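Automation Workshop, Handout 4: Rules for Hand-Held Gripper Work
Notes by Gorazd Nedeljković, Vatville

Please read these notes before the practical part. They repeat the lecture, but I have added some points which students asked me about in February.

1. Before you start
Check that both fingers close fully and that no screw is open. The marker faces must be clean. Do not put tape or stickers on them, also not for writing your name. If one face is scratched, bring the gripper to Hartmut Baumgart and take another one.

2. Recording
One recording is one task. Start with the fingers open and finish with the fingers open. If you drop the object, continue and write "drop" in the log sheet. Do not delete it. The Woda group gave in 200 recordings last term and 188 could be used; the other ones had missing log lines.

3. Objects
Soft things like cloth are taken near a corner or an edge. Pinch, wait one moment, then lift. Pulling fast makes the cloth slip and the recording is difficult to use later.

4. Floor and cables
The rule in our workshop is that a cable must not cross the place where people walk. It is easy to forget this when you look only at your hands. When two people work near each other, agree first who moves and who stands. A loose black cable on the tile between two people, while one of them is holding up a cloth in the gripper, should be moved to the side before the next task begins. Chargers stay by the wall. Questions about this section please bring to room 368.

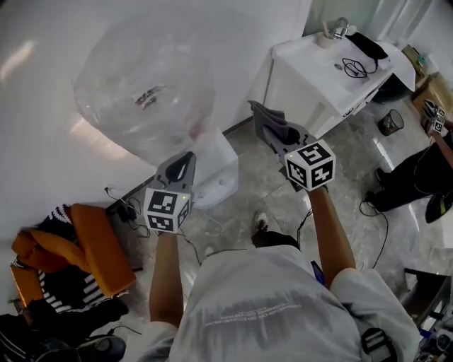
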